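Bunach Allotment Association
Minutes of the site meeting, 1 June 2025

Present: Sobia Mengal (chair), Mervin Marchand, Colleen Hawthorne, Sheldon Petrenko
Apologies: Ginette Simard

1. Previous minutes
Agreed without amendment.

2. Water supply
The Porov standpipe has low pressure at the north end. S. Petrenko has replaced the washer and cleaned the filter with no improvement. A leak between the stopcock and plot 14 is suspected. M. Marchand to obtain a second quote for digging and repair. The first, from Kassab, excludes making good the path.
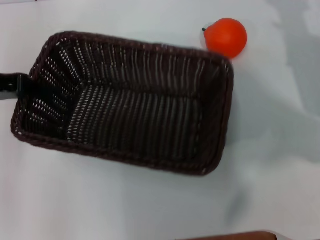 Will hosepipes be allowed while the leak is being traced?
Only before 9 am, and not on the north end. Watering cans may be used at any time.

3. Rents
Rent for a full plot stays at £80 and for a half plot at £35. C. Hawthorne asked that late payers receive one written reminder before notice is given. Agreed.

4. Uncultivated plots
Letters have gone to 4 tenants. Two have replied and begun clearing. The remaining two will be inspected again in September.

5. Any other business
The padlock code on the lower gate has been changed. Tenants to collect the new code from S. Mengal in person. G. Simard's request for a second compost bay was held over to the next meeting.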